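Questions people keep asking about the Homitine soundtrack reissue

I wrote a grumpy post about this in September and the inbox hasn't recovered, so I'm putting the repeats in one place. I bought the set with my own money. Pitstead, the label, didn't send me anything and after that post I doubt they will.

What is it, exactly?

Homitine is a racing game with a score by Dalia Kettani. The reissue is a vinyl set, 34 tracks on 2 records, pressed in an edition of 700. There's a download code in the sleeve. The game itself isn't included, which the store page mentions in very small type near the bottom.

Is the "complete score" claim true?

I don't believe it. The garage menu theme is there, and so is the rain stage music, but the qualifying music fades out well before it would loop in the game. The version I recorded from my own console years ago runs longer. You can call that an edit if you like. I'd just prefer the sleeve didn't say "every note."

What does "restored from the original session files" mean?

I asked Pitstead and got two paragraphs about care and passion. No mention of which files, who had them or what was done to them. My guess is that somebody took the in-game audio, cleaned it up and turned up the bass. It sounds fine. It sounds like the game, a bit louder.

Did you compare it with the game or only with your memory of the game?

With the game. I played the whole first season again with the record's download on my phone beside me, switching back and forth at each menu and each stage. It took most of a weekend and I'm still bad at the harbor track.
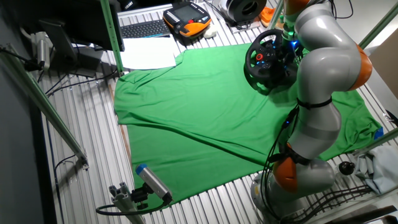 Ayman Filali wrote in to say that I'm being unfair about the fades, as vinyl sides only hold so much and something had to give. Fair enough for the records. The download has no sides, and the fades are in the same spots there. If space was the problem, the files could have run full length at no cost to anyone.

Is the bonus track really unreleased?

It's called "Pit Lane, 2454" and it's pleasant enough. Unreleased is a stretch. The first half is the credits music from Dradix, an older game from the same studio, with a different drum part. Play them one after the other and tell me I'm hearing things. The liner notes don't mention Dradix once.

Who plays the guitar on the night stages?

The booklet credits Benmoussa, one name, no explanation. Some forum posts say that's a band and others say it's a single session player. I've seen no evidence for either. If you know, write to me, but please send something better than "a friend told me."

Should I buy it from a reseller?

I wouldn't. Prices climbed within hours of it selling out, and I have a low opinion of anyone who says a record is "already a classic" while holding six sealed copies. The label says it has no plans for a second pressing. Labels say that a lot. I'd wait until spring and see. 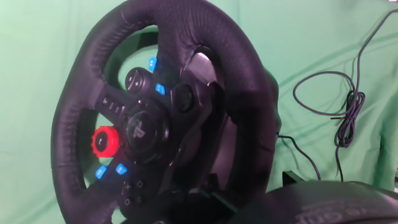
Does the download code expire?

The card says to redeem it within one year, and gives no date for when the year starts. I redeemed mine the evening the box arrived and saved the files to two drives. Do the same.

Which tracks would you keep if you had to?

Side B of the first record, start to finish. Kettani's slow pieces have always been better than her fast ones, and the one that plays while you pick your tires is lovely. I'd give up the entire podium section without a second thought. It's the same fanfare in several keys.

Will you update this page?

If Pitstead answers the question about the session files, yes. I've asked twice.

Comments

Perihan Kahraman
The fade on the qualifying music drove me up the wall too. I thought my needle was skipping.

Mhairi Buchanan
I think you're wrong about the bonus track. The chords match Dradix but the melody is its own thing. Composers reuse chords all the time.

Mahmoud Helmy
Got mine with a bent corner and no code card. Support replied after nine days and sent me a code that had already been used. Still waiting on another one.

Perihan Kahraman
@Mahmoud try replying to the shipping email instead of the support form, that worked for me.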